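Prostmont Harbor Rescue Association
Minutes of the monthly meeting, March
Upstairs room, Arport boathouse

Called to order at 7:02 p.m. by Tomomi Ikeda, chair, after two attempts to be heard over the radiator. Twenty members present. Apologies from Kuroda, who was moving a piano.

Minutes of the previous meeting were approved with one correction. The towline that parted in January was 32 feet long, and the member who tied it would like the word "creative" removed from the description of his knot. Removed.

Callouts
The rescue boat Helel went out 19 times over the winter quarter. Most were engine trouble and two were medical. One was a gentleman on the breakwater who had been reported as stranded and was fishing. He has asked that we not come back.

The longer of the medical calls was a deckhand with a crushed hand, taken off a crabber outside the bar and passed to the ambulance at the fuel dock. The transfer went well once the gate was open. The gate code had been changed and sent to everyone except the boat crew. Ikeda now has it and will share it by radio only if we really must.

Radio watch
The overnight log has gaps between 2 and 4 a.m. The watch list says these hours were covered. The log says otherwise – and so, with some feeling, did the Arport duty desk. From April the watch will sign on and off by voice.
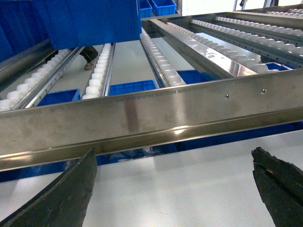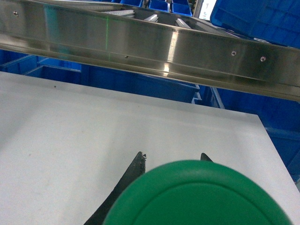
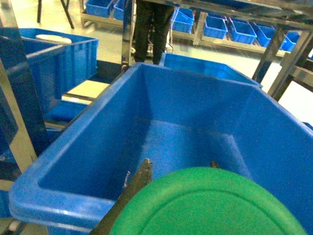 Old Business

Stretcher. The folding stretcher still does not fold. Kuroda's written report runs to four pages and concludes that it needs a new hinge. Approved, with thanks for the diagrams.

Immersion suits. All suits were inspected except the large one, which is believed to be in somebody's truck. Members are asked to look in their trucks.

New Business

Joint exercise with Prostmont fire department. They propose a night search in April with a dummy in the water. Last year's dummy was recovered by a passing kayaker before we had left the dock, so this one will have our phone number on it. Motion to take part carried, 18 to 2. Both members opposed said they had nothing against the exercise, only the hour.

Coffee fund. Discussed at greater length than the callouts. No action.

Adjourned at 8:40 p.m. Next meeting in April, same room. Please use the side stairs, as the front ones are being painted.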